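The cable tie question

Ilona Bozsik has heard the word "repairable" too often to be impressed by it

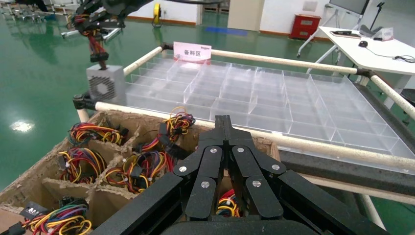 "Ask them what happens in year four," says Ilona Bozsik, and pushes the brochure back across the table. She has mended washing machines, cookers and the odd milk float for most of her working life, the last stretch of it from a unit behind the Drullton bus depot, and she doesn't trust a promise printed on thick paper. The brochure is from Griltosix, whose new dryer is sold as one that anybody can repair at home. Her objection starts with the wiring. A harness comes as a bundle, red, yellow, black, blue and the rest, held with white cable ties and finished in black plastic connectors, and the maker sells it whole or not at all. "One pin goes, you buy the lot. They call that a spare part. I call it a second sale."

I put it to her that a part you can buy is better than one you can't. She grants me that, grudgingly. Then she tells me about a customer, Béla Takács, who ordered a door switch in February and was quoted £752 for a "service assembly" with the switch somewhere inside it. He bought a different dryer.

"So was that machine repairable? On paper, yes. It'll be in their figures as yes."

The figures are another sore point. Griltosix gives its dryer a score of 7 for ease of repair. Bozsik wanted to know who had done the scoring and wrote to ask. The reply thanked her for her interest.

Her former business partner, Stepan Chornovol, takes a kinder view. He now trains fitters for Skastotora and thinks the firms are moving, slowly, because buyers have started to ask. "Ilona wants it all at once," he told me by phone. "Ten years ago you couldn't get a wiring diagram. Now you can."

You can, she agrees, if you register, wait up to two weeks and sign something. She signed. The diagram was for the previous model.

What would convince her? She thinks about it while the kettle boils. Prices for single connectors, printed in the manual. A diagram glued inside the back panel, the way it used to be. Screws you can undo with an ordinary screwdriver.

"And I'd still want to see it in year four," she says.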